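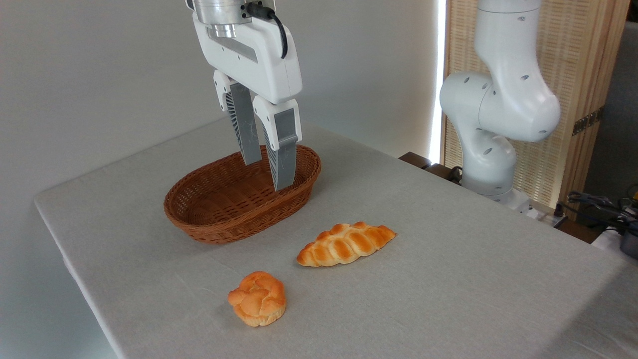 Tarek Mahrous asks whether the Natow dough can go into the refrigerator overnight, or whether it has to be baked the same day. Either works. Cold proofing is covered under Proofing, below.

Natow Enriched Bread Mix: Frequently Asked Questions
Last revised 25 August 2023

Storage and shelf life

How long does an unopened bag keep?
Until the date stamped on the bottom seam. Store it dry and out of direct sun. Once opened, fold the bag down to the level of the mix and clip it.

Can I freeze the mix?
Yes. Bring it back to room temperature before weighing. Cold mix slows the yeast and lengthens the first rise.

Mixing

How much water does one bag take?
One bag takes 210 grams of water and makes 2 small loaves. Weigh the water. Measuring cups vary enough to change the dough.

My dough is sticky. Should I add flour?
Not in the first few minutes. Enriched dough starts out wet and tightens as it is kneaded. If it still clings to the bowl after a full knead, add flour by the teaspoon.

Can I use milk in place of water?
Yes, but the crust will brown sooner. Check the loaf early and tent it with foil if needed.

Proofing

Can the dough be held overnight?
Shape it, cover it, and refrigerate it. Let it stand at room temperature before baking — a braid that goes in cold tends to split along the strands.

Why did my braid lose its shape?
Usually the second rise ran too long. Press the dough lightly with a floured finger. A dent that fills in slowly means it is ready. A dent that stays means it has gone too far.

Baking

Does the recipe work for knotted rolls?
Yes. Use the same dough and shorten the bake. Leave space between rolls so the sides can color.

Should I use the convection setting?
Lower the temperature by 25 degrees Fahrenheit if you do.

Orders

Is the mix sold in bulk?
Bulk bags ship through Mulline starting in September. Ask for item 468.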